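The robot has the bins now

29/07/2022

I went back to Stemdale this week to see how things are going in the sorting room, and the first thing I noticed was the quiet. Last time I was there, three people stood at the bins all shift, picking bars out by hand and grumbling (cheerfully, mostly) about their backs.

Now an arm does the reaching. It picks through mixed bars in the bins, and it can get through up to 500 on a good shift — slower than a fast human, I'm told, but it doesn't stop for lunch! 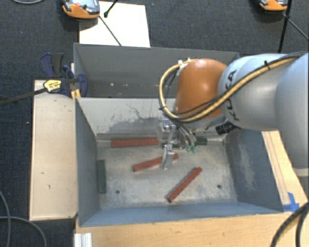
The KUKA arm with its gripper down among the red and green bars at Stemdale.

Tymofii Dmytriv picked bars by hand for eight years and now looks after the arm. He gets called over when two bars end up jammed in a corner, and he has learned to change the gripper fingers himself. "My shoulders love it," he told me. "My head is more tired than before, though. I used to sort and think about fishing."

His two old bin mates moved over to packing, same pay, and one of them would quite like to come back. I asked the shift lead about that and got a shrug and a "maybe after November," when a second arm is supposed to arrive for the Cuesta orders. Training for that one is open to anybody on the floor, and the sign-up sheet is by the break room door. Tymofii says he'll be teaching part of it, and he's already nervous about the slides.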